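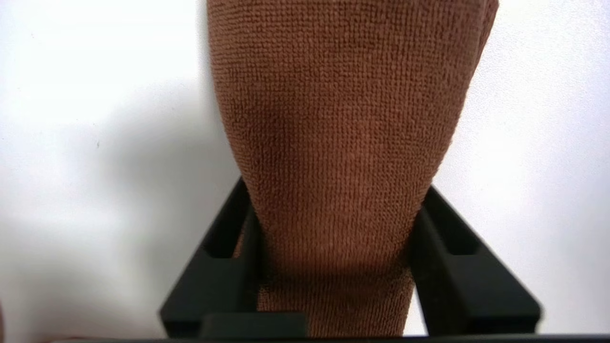
Figure 2. A brown microfiber towel, folded, with the looped pile showing across its surface.

3.2 Towels and how people fold them

Of all the things that pass through a household laundry pile, the towel is the one our participants had the most to say about, and we were glad to let them talk. In the Duston homes we heard again and again that a towel is folded for the shelf it will live on, and that a shelf inherited from a parent often brings its fold along with it. The Girkumex diary study, which ran through August and gathered 3,870 entries, gave us a good many remarks in the same spirit.

Microfiber deserves a paragraph of its own. A cloth like the one in Figure 2 has a fine, dense pile of small loops, and where it turns back on itself it makes a soft, rounded edge with no sharp crease to speak of. Several of the Suvarna households told us they had given up pressing such towels flat and simply tucked them, plump as they were, into a basket by the sink. Others were fonder of neat stacks, and would happily spend up to 60 seconds on a single cloth (we timed this only when invited to!). We return to the stackers in Section 4, where the Dutside interviews are discussed at greater length.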